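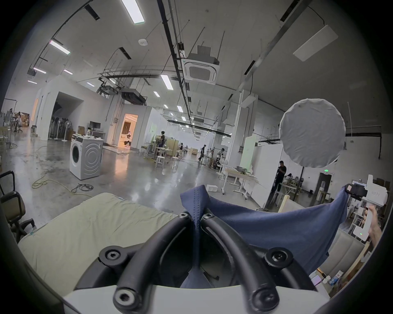 A navy blue garment is spread out over a padded mat during laundry work on the studio floor.

Zemness opens laundry handling floor in former print hall

January 2023

Zemness has put its new laundry handling floor into regular use, the company said this week. The floor takes up the front part of a former print hall that Zemness leased last year from Baran, the property firm that owns the rest of the block. Work there covers the sorting, spreading, folding and stacking of everyday clothing and household linen.

The hall has a polished concrete floor, which was ground and sealed before the move. A front-loading washing machine stands directly on the concrete, and the folding surfaces are padded. Behind the machine is a white partition structure with a doorway, and there is a desk with a monitor to one side. Furnished rooms at the back of the hall were built in an earlier phase and are used for work on bed making and closet storage.

Sowmya Suvarna, who manages the floor, said the padded surface was chosen after a comparison with a bare tabletop and a tabletop covered in canvas. On the bare top, thin knits slid when one corner was pulled. On canvas, they caught. The padding gave enough friction to keep a garment in place while one side was lifted, and it did not mark dark cloth.

"Most of the time in folding goes into the part before the fold," Suvarna said. "You have a bunched garment and you need to find two corners. Once it is spread flat, the rest is short."

The written procedure for the floor follows that order. A garment is taken from the pile singly and held at one point until the fabric hangs or drapes to one side. The nearest free corner is then picked up and drawn outward until the cloth is wide. Only after both corners are held is the garment laid down, smoothed from the center toward the hems, and folded. Sleeves go in first. Pants are folded along the inseam, then in thirds. Items that come down with a twist in the middle are picked up again and not pulled straight on the mat, as pulling tends to set a crease across the front panel.

Zemness runs 176 garments through the floor in a full cycle. The set is mixed on purpose: T-shirts, long-sleeved tops, work pants, towels, pillowcases and a small number of children's items. Dark solid colors make up 60 of the pieces. According to Suvarna these are the slowest to spread, as the seams are hard to tell from the folds under overhead lighting, and a hem can be mistaken for a crease until the cloth is opened.

Garments are retired from the set when the fabric has softened enough to change how it drapes. In the trial period 16 pieces were replaced, most of them light cotton tops. Towels have held up better, although their edges curl after repeated washing and the corners become harder to locate. Retired pieces are cut up and used as wiping cloths in the workshop next door.

Washing is done on site in small loads. Stitarik, the contractor that handled the fit-out, ran a water supply and a drain line along the wall to reach the machine. Each load is limited to 30 garments, so that pieces come out less tangled and can be separated by hand without stretching the cuffs. Dryer use is under review. For now, clothing is line dried in a side room and brought back in open bins.

Nithin Alva, who led the installation for Stitarik, said the main difficulty was the floor itself. The old print hall was laid with a slight slope toward a central drain that has been capped, and the washing machine had to be leveled on adjustable feet before it would spin at full speed without walking. A rubber pad was tested and removed - it lowered the noise but let the machine rock on heavy loads of towels.

Some items remain open. Power for the equipment in the middle of the hall is still supplied by cables across the floor, and Alva said fixed floor channels are on order from Zollberg. Cutting the concrete for them will close the front half of the hall for several days in February. Covers for the mats are also due to be replaced with a washable type with a zipper on the long side. The current ones are pale and show stains early.

Suvarna said the garment set will be widened after the floor channels are in. Fitted sheets are first on the list, followed by hooded tops and garments with linings. Fitted sheets were left out of the first set because the elastic corners pull the cloth back into a bundle as soon as one side is let go, and the written procedure has no step for that yet. A draft is being tried on two sizes of sheet in the rear rooms, where there is a bed frame to check the result against.

Baran has confirmed that the lease covers the front and rear sections of the hall. The loading bay on the north side stays in shared use with the other tenants, and deliveries of linen are to be booked with the site office one working day ahead.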